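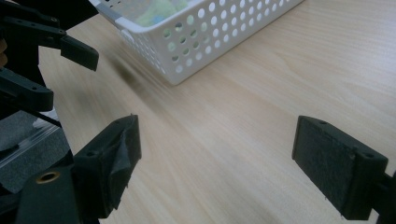

White basket on the table, tape on the left finger getting ragged.

April, after lunch. More than 920 basket sorts logged for Derside now. Savvas Sfakianakis used to do totes all shift and now spends half of it with the grippers, teaching – he says his back likes it and his wrists don't. Fair! Two people from packing want a turn, so I need a rota that doesn't cost them their piece bonus (ask Merkent who signs that off). New tape before run 52, and maybe try the felt-looking pad on both sides.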